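Why does a computer forget things when you turn it off?

Maybe this has happened to you. You were typing a story about a dragon, the lights in the house went out, and when the computer came back on, the last part of your story was gone. Where did it go? To find out, we need to talk about memory, and there are two kinds of it inside a computer.

Think about your desk at school. When you're working on math, you take your book and your pencil and your paper out of your backpack and spread them out on top. Everything is easy to grab! A computer has a desk too, and it's called RAM. Whatever the computer is busy with right now – your game, your song, your dragon – gets spread out there.

The backpack is the other kind of memory, called storage. It holds much more, and it keeps things safe for a long, long time, but it takes a little longer to dig something out of it.

RAM needs electricity to remember. It holds your story as a huge number of tiny electric charges, and when the power stops, those charges leak away. That's a bit like somebody sweeping the whole desk clean on Monday night. When you click Save, the computer puts a copy of your work into the backpack, where it can sit with no power at all.

My friend Johannes Nel once wrote 33 pages about his trip to Gronach before he clicked Save for the very first time. He was lucky, but I wouldn't try it!

RAM comes on long, thin boards that push into slots on the motherboard, the big board that all the other parts connect to. 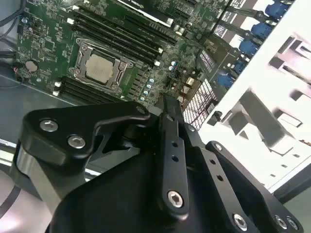
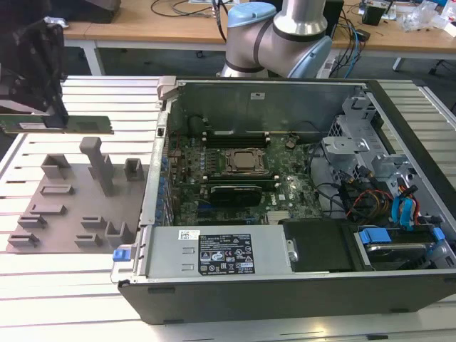 Slots for memory and a hard drive, one computer:
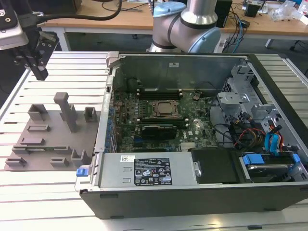
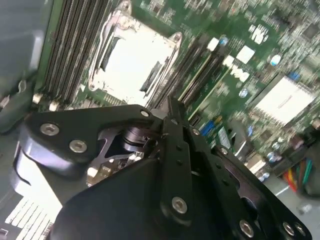
Why don't we just use storage for everything?

It would be too slow. The computer needs to pick things up and put them down again millions of times while you play, and RAM is much quicker at that than storage.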